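I bought the Dornby storage bin in December for the garage shelf, mostly for hose fittings and brackets. It cost more than the Plisel one I had before, and it holds up better -- the old one split at a corner after 2 winters.

The lid is sold separately, and I wouldn't bother with it. Mine pops up on one side whenever the bin is full.
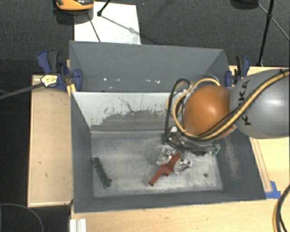 Stacking is fine up to 3 high. Past that the bottom one bows a little. The label holder fell off in the first week, so I use tape now. Four stars.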